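Introduction to Industrial Automation
Handout 6: Notes after the visit to Akton, Wornby site
Prepared by Pirjo Sjöberg

These notes are for the students who were on the May visit and also for those who were not able to come. Please read them before the exercise class. I have written them from my own notebook and from the slides of our host, Joni Pitkänen, who was kind enough to read a first version and correct two mistakes of mine.

1. What we went to see

Akton prepares mixed orders for small web shops. In the main hall the picking is done by people with carts, and we only walked through it. The demonstration was in the test room behind the hall, where the company tries bin picking with a robot arm. The task is easy to say: take one thing out of the first bin, put it into the second bin, and repeat until the first bin has nothing more in it. The items are changed often, so the program cannot depend on knowing each of them in advance.

Joni asked us to stay behind the tape on the floor. He gave a short talk first and then started the cell at 10:30.

2. The items

Most of you expected boxes. In the test room they choose things that are different from each other in shape, surface and stiffness, and they put them together on purpose. Their full item list has 599 entries at the moment. 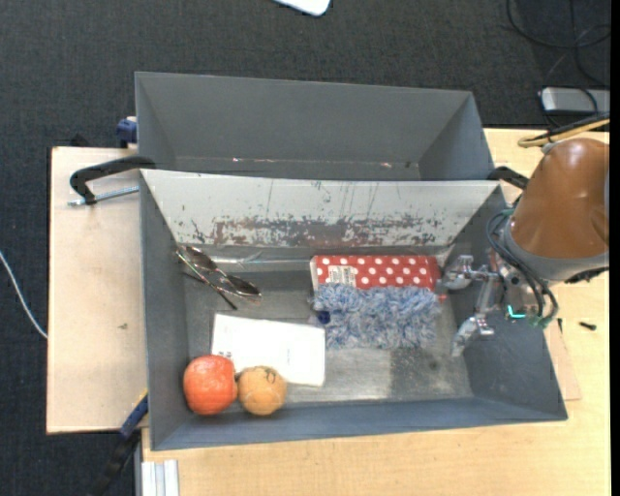

Fig. 1. Picking cell at Akton, gripper open over the front bin. The rear bin is empty.

Think about the items in Fig. 1 from the side of the gripper. The sunglasses have a thin metallic frame, so there is little material to hold, and the lenses should not be squeezed. The white paper item is flat on the bottom of the bin, and a finger must come under it or catch an edge. The two round ones can roll when they are touched, and they are close to the wall, where a finger has not much space. The fluffy item lies over part of the red one with the dots. If the robot takes the red one first, what happens with the fluffy one? Joni said that this kind of overlap causes more trouble for them than any single difficult item.

Look also at the inside of the front bin. The far wall has many scratches and a band of wear on the lower part. In the lecture I said that the walls of the bin are a part of the problem and must be in the model of the workspace. A gripper with two fingers needs room on both sides of the item, and near a wall one side is missing.

3. How one pick is divided

Joni's slide divided the cycle in this way:

Find the items and choose one.
Choose the position and the angle of the gripper.
Move above the item with the fingers open.
Go down, close, and measure if something is held.
Lift, move to the other bin, release.

The fourth step was new for many of you. The controller compares the finger distance after closing with the distance for closed and empty fingers. With thin paper these two values are nearly the same, and for that reason the measurement is not reliable. Akton uses a second check at the lift. We did not get the details of it.

4. Fixing the bins

Somebody asked why there are so many clamps around the bins. The answer was short: a bin that moves a little makes all the saved positions wrong. Joni told us that the first version of the cell, called Wukeris inside the company, had only tape, and they lost several days of tests before they understood the reason. In your own lab reports, please write how the bins or fixtures are held to the table. In last year's reports this was missing almost everywhere.

5. Numbers from the talk

A test series is 1000 picks. In the latest completed period they recorded 1324 attempts, including the repeated ones. Be careful with these two numbers. They are not from the same series, so you must not divide one by the other and call the result a success rate. I saw this calculation in two notebooks already in the bus.

6. Questions to prepare

a) In which order would you empty the front bin in Fig. 1? Give your order for all the items and explain the first two choices.
b) Which of the items would be easier with a suction cup, and which would be harder?
c) Suggest a way to check that the paper item is held, without using the finger distance.
d) The fluffy item changes its shape when it is gripped. How does this influence the release in the second bin?

One page is enough, drawings by hand are welcome. For question b you can use the chapter on end effectors in Stępień, which is in the course folder. Students who missed the visit answer a) and c) only, and they should ask a classmate for the drawing of the room layout.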